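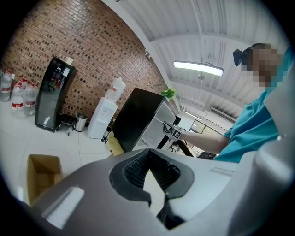
**Figure 2.1** A shared refreshment area set against a brick wall, with a glass-front refrigerator, a small round stool and a trash can.

# Chapter 2: Arranging Shared Rooms

A room used by many people must be planned for the way they move through it. This chapter considers the refreshment area, the part of a workplace where cold drinks are kept and trash is thrown away.

In Figure 2.1, the trash can stands close to the refrigerator, and a stool sits at the base of the refrigerator, next to the trash can. Bottled drinks are visible through the glass on the upper shelves. A cabinet provides a further surface - and, at one end, open shelving.

Students should read Section 2.1 before visiting a site. The Wetmont survey form, prepared by Ximeng Xia, is used throughout the chapter and takes up to 15 minutes to complete.

## 2.1 Placing the Refrigerator

The refrigerator is placed first. Its door must open fully without blocking a walkway, and the outlet must remain within reach of the cord.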